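Shared Kitchens in Residential Buildings: Agreements That Last
Speaker notes, Irmont Housing Forum, afternoon session

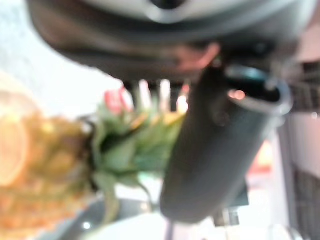
Welcome the audience and thank the forum for its invitation. Introduce Felicidad Pangilinan, who will take questions on leases at the end.

Slide 2. The Manalo building has 18 residents on two floors and one kitchen. When the house agreement was first written, it ran to 10 pages. Few residents had read it through. Pause here and ask who in the room has a similar document.

Slide 3. The revised agreement fits on one sheet. It covers storage, cleaning, quiet hours and guests – nothing else. Repairs were moved to the lease, where they belong. Credit Rowena Castillo for the drafting.

Slide 4. Storage. Each resident is assigned one shelf and one cupboard. Unlabeled food may be removed after seven days. Expect an objection on this point; the notice period was set by a vote of residents.

Slide 5. Disputes. A complaint is put in writing and answered by the house manager. Meetings are limited to 60 minutes.

If time is short, skip slide 6 (the Sakotau comparison) and go directly to questions. Copies of the agreement are on the table by the door.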